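How a Gripper Holds a Snack
By Ximena Quezada

A gripper is a robot's hand. Most simple grippers have two jaws and no thumb. The jaws move toward each other, stop when they touch something, and press.

The one we built at the Wellidico workshop is held by a person. You squeeze the handle and the jaws close. Links - flat metal or plastic bars joined by bolts - carry the push from one part to the next. Each bolt is a pivot, so the bars can turn around it.

Force is measured in newtons. Three newtons is enough to lift a small bag of candy. At 300 newtons the candy would be powder.

The pads at the tips matter too. Smooth pads slip. Ridged pads make more friction, which is the force that stops two surfaces from sliding.

Soft wrappers are good for practice because they bend and crinkle. Try picking up the same wrapper from the side, then by its ends. Write down which grip slipped.

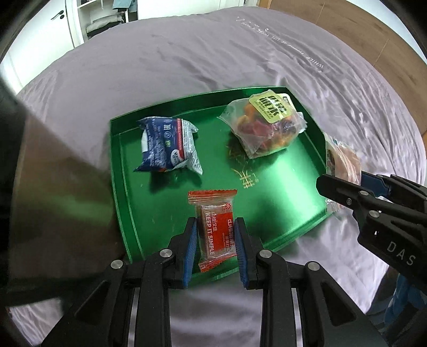
Blue ridged pads pinch a candy wrapper over a green tray. A second gripper holds another package at the rim.

Next: Yevhen Levchenko explains motors.

3 comments | 300 shares
© Wellidico 2024-04-26 | Contact | Back to top
This site uses cookies. Accept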